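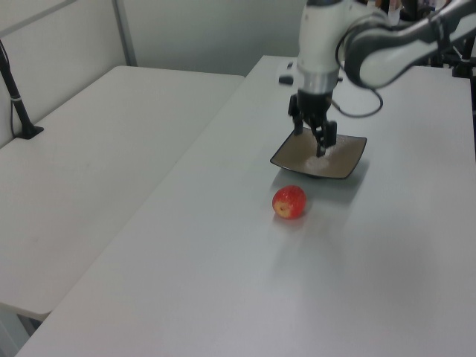
Takero Tabletop Objects

README, version 2

What this is

Takero is a set of short recordings of everyday things on plain tables: fruit, dishes, cups, small boxes, kitchen tools. Each recording covers one small arrangement, usually a piece of food and something it could be put in or on. There are 3000 recordings. The files are sorted by the main object, so everything with an apple in it is under apple, even if a dish takes up more of the view.

This file covers the objects and how they are named. For the file layout and the loading script, see LAYOUT.txt in the same folder.

Object list

There are 70 objects. Each has a short name, a long name and a free-text note. The short name is what appears in the labels. A few entries people ask about:

apple_red_small
Small red apple, streaked and patched with yellow. The yellow is stronger toward the bottom end. It has no fixed orientation and may be upright or on its side.

dish_square_brown
Square shallow dish. Dark brown raised rim, lighter tan speckled inside, corners turned up slightly. Labeled "dish", never "plate" or "tray". Version 1 used all three and we merged them.

cup_white_tall
Plain white cup without a handle. Easy to lose against the lighter tables, so check the labels before relying on them.

box_tea_green
Cardboard tea box, lid taped shut. Dented on one corner from the second half of the set onward.

Surfaces

Most recordings use a smooth, matte, light gray table. A second table, also plain and slightly lower, stands next to it in many of them, with a narrow gap between the two. Nothing is supposed to be placed across the gap. If an object sits on the second table it has the tag side_table. The tag is missing from the Pumance subset, which was labeled separately.

The speckled dish and the tabletop both pick up light. Pale patches inside the dish are not labeled, and we did not try to sort reflections from marks. Faint colored reflections under fruit are left out of the object outlines. Shadows are left out too.

Labels

Each object gets a name, an outline and one relation to its nearest neighbor. The relations are in, on, beside, in_front_of, behind and none. "In front of" means closer to the camera, whichever way the table runs. An apple on the near side of the dish is in_front_of, and it stays that way until it is resting inside the rim. An apple leaning on the outside of the rim is beside.

Lenka Hudec wrote the naming rules and did the first pass of labels. Asif Ghauri checked 1888 of the recordings a second time and fixed relations where the two of them disagreed. The rest have had one pass only. The column checked is yes or no.

Known problems

- Outlines on the dish are loose at the upturned corners. Use the rim for measurements.
- Fruit was replaced when it went soft, so apple_red_small is several apples of the same general size and color. We did not keep track of which is which.
- Lemon and lime were swapped in the labels for part of the Arsenault subset. Fixed in this version, but old copies are still going around.
- Notes are in English except for a handful in Czech that have not been translated.

Changes since version 1

Merged plate, tray and dish for the square brown dish. Added checked. Removed the glass bowl, whose outlines were too poor to keep. Renamed the folder from Cistitz to Takero. The old name may still show up in paths inside the notes.

Corrections

Send the recording name, the object's short name and what you think it should be. Corrections are collected and go into the next version together. The next one is planned for November.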